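Guides > Manipulation > Evaluation > Checking a success rate before you believe it

A paper says its policy seats a processor in a socket 38 times out of 40, and you are asked to build on it. Before you do, spend an afternoon finding out what that number is made of. We did this at Pillesard with the Olto insertion policy, and I trust it less than I did.

Start with the definition of success. Olto's scoring script counts a trial as good when the gripper opens over the socket. It doesn't ask whether the chip is sitting flat, or whether the load plate would close. Write your own rule before you run anything, and have a person apply it.

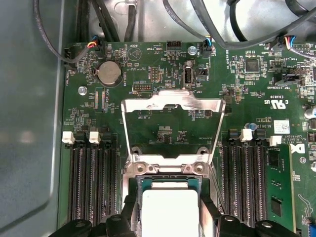
Page 2 of 3

Step 2. Look at what the policy is given. The wrist view at the point of lowering has the raised load plate and the memory slots in it, plus plenty of printed lettering on the board. Any of that could be steering the arm. Swap the board for another model and run the same trials again. If the score collapses, it has learned one board.

Step 3. Move the case. Eight positions is the least I would accept, with a few degrees of turn between them. The Setura baseline was trained on 300 demonstrations, and as far as I can tell the case was never shifted in any of them.
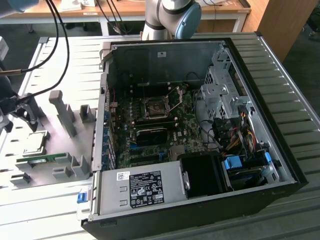
Step 4. Log every reset. If someone straightens the chip in its holder between trials, write it down, and report the score with and without those trials.

Step 5. Run the dull comparison. Bielecka's scripted motion has no learning in it and took us almost no time to set up. Give it the same positions and the same rule.

Budget for 400 trials if you want to compare two methods that are close. With fewer, report the raw counts and leave the bold type out of the table.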